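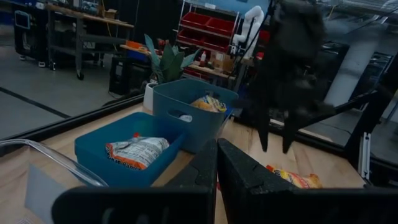
Snack swap moves to Morkusgate, and I sorted the chips

Jan 9, 2024

The Gonby snack swap is back after the holidays, and it has a new home! We're now at 402 Morkusgate, two doors up from the Innes bakery, and the first session of the year was mostly sorting (my favorite part, I'll admit it).

The system is simple. Everything goes into blue plastic bins. Shallow ones are for bags that can lie flat, taller ones are for whatever you can stand up and stuff in. I like the kind with the handle hole in the side, so you can peek in without digging. Chips, crackers and puffs still end up all over the table before they find a bin, and the yellow bags always look like they belong together even when they don't.

Kundo, the neighborhood newsletter, says 2454 bags changed hands last year. The goal for this year was going to be 2000, which seemed a bit shy to me, so I'm glad it got bumped up to match.

Bring sealed bags only, please, and check the dates before you come. You can take home as many as you bring, plus 3 extra if you stay and help sort. Swaps run every other week through April, doors at six.

We use cookies to improve your visit. By continuing to browse you accept our cookie policy. Accept | Settings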